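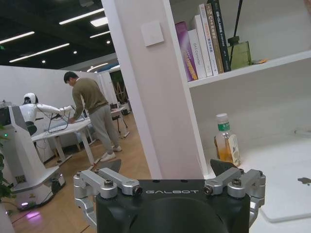
Fig. 4. Upper board with books, bottle compartment underneath

Guides > Zolley open shelving > Section 4: Loading and arranging

4. Loading the shelves

Do this after the unit is fixed to the wall (Section 3). Not before. If the wall fixings are still finger tight, go back and finish them.

You need: a dry cloth, a damp cloth, the bag of spare felt dots from the Drulier fittings pack, a pencil. 20 minutes if your stuff is already sorted, longer if it's in boxes.

4.1 Before anything goes on

1. Wipe all boards top and underneath. Drilling dust sits in the screw holes.
2. Dry them. Wait until the white finish feels dry to the hand.
3. Push down on the front edge of each board. Any give, tighten the screws from below, a quarter turn at a time.
4. Check the wall switch, if there is one close by. Hand should reach it with the shelves full.

CAUTION: Don't overtighten. The screw will strip the hole and you'll need the repair plug (Section 7).

4.2 Books

1. Books go on first, upright, spines out.
2. Press them together so they hold each other up. A short row next to something solid is fine.
3. Mixed heights OK. Manuals and programming books (C++ and the like) are heavy for their size, keep these near a support and not mid-board.
4. Leave a finger of space behind the row. Air.
5. Long row? Put in a Grirasine bookend every 32 books or at the end of the board, whichever comes first.

Note: glass next to books is allowed, see the green bottle in Fig. 4. Stopper in tight. Slide the books out away from the glass, not toward it.

Small flat things at the front edge get knocked off. Move them back or put them in a dish.

4.3 Bottles

1. Plastic bottles in the open compartment under the books, where a leak can't run down onto paper.
2. Cap on. Check it twice, people don't.
3. Part-used bottles stand up, never on there side.
4. Label to the front so you know what it is.

CAUTION: No cleaning products in the same compartment as drinks. Houses with kids, cleaning products don't go on open shelves at all.

4.4 Toys, cartons, small stuff

1. Soft toys on a board with plenty of headroom. Sit them down, feet at the edge is ok, weight to the back.
2. Small cartons in front of taller bottles, so both can be seen.
3. Keep items clear of the divider panel when you can. Easier to wipe.
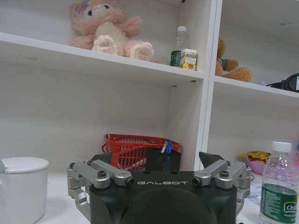
Fig. 5. Plush bunny on the left, bottle and small carton toward the divider

5. The boards either side of the divider may sit at different heights. Use the one that suits the item, don't force a tall bottle in under a low board.
6. Turn printed boxes face out.

Note: plush picks up dust fast. Shake it outdoors, Saturday job, and wipe the board while its off.

4.5 Final check

1. Stand back. Boards level? If one dips in the middle take 2 or 3 heavy things off and look again.
2. Felt dots under glass and anything with a rough base.
3. Pencil the load date inside the back cover of this guide.
4. Recheck the screws after the first week.

Replacement boards and dots: ask for Oddur Þrastardóttir at the Vigfúsdóttir parts desk, have the board width ready. Desk is shut in July.

Next: Section 5, Adding a door to the lower compartment.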